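4.2 Sorting small parts with a five-fingered hand

So how did we get our demonstrations? Slowly, and with a lot of coffee. Mathis Royer teleoperated most of the 800 episodes in the Fostine set, and I did the rest (mine are the wobbly ones, sorry!). We threw out any run where the operator paused to rethink a grasp, and that left us with just over 500 for training.
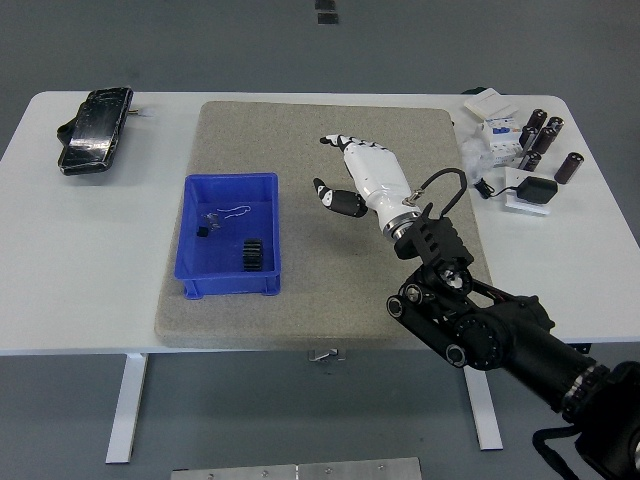 Figure 3. Workspace for the sorting task, seen from the head camera.

Grasp timing was the thing our Cudora policy struggled with most. It would line up nicely over a part and then close too early, and for a while I blamed the wrist calibration. The felt mat helped us more than I expected, as small parts slide a lot less on it than on the bare white tabletop. The blue bin is harder. A black gear standing on edge in there is fairly easy to pick out, but the clear plastic piece nearly vanishes against the bottom, and the policy mixed it up with glare all the time. We ended up adding 100 extra episodes with clear parts only and retraining from the same checkpoint. Success on those parts went up, though thin wires are still a mess and we leave them out of Table 2.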